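Home News Reviews Workshops Subscribe

Shelf help: Effie Halliday on the Skollden tidy-up kit

By Gordon Fortin
May 24, 2026

18 shares | 2 comments

Effie Halliday has had the Skollden kit on trial for 40 days and she's still not sure she'd buy one. "Ask me in July," she says. Then talks for an hour anyway.

The kit is a pick-and-place package from Dikberg – gripper, wrist camera, head camera view, software. You bring the clutter. It's pitched at small stores and toy libraries, anyone with shelves full of odd-shaped stuff. Lease is $400 a month, or you buy it outright, which Halliday reckons only makes sense past 3000 picks.

Setup was the good bit. "Unboxed it, Sakda had it running by lunch. Manual's rubbish, but." That's Sakda Luangrath, who does the wiring and most of the swearing.

And soft things? Sponges, cloth, paper bags. "Soft is where you find out. A box is a box. A bag changes shape as soon as you look at it." She rates the gripper for that, doesn't rate the software, which wants every item named before it'll start. Took her ages. "I was typing 'sponge' in my sleep."

The wrist view is what she keeps coming back to. The head camera gives you the whole shelf, fine, but anything down inside a basket you need to see from the gripper end. She had a Gesell unit before with no wrist camera and sent it back. 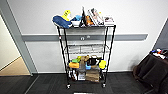
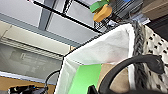
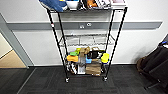
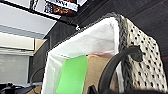 Wire cart from the head camera (first and third), lined basket from the wrist (second and fourth).

"People want it to be quick," Halliday says. "It's not quick. I'm quicker, my mum's quicker. What I'm paying for is that it'll keep going while I do the invoices."

Support has been patchy. Uthai Nuchit on the Dikberg help desk got back to her the same day, twice, then there was a gap of 2 weeks when noone answered at all. She wants a spare set of fingertips in the box and a longer cable. Also a proper off switch on the front – "not round the back, who puts it round the back".

She's asked for the trial to be extended. Still waiting to hear.

Share Print 2 comments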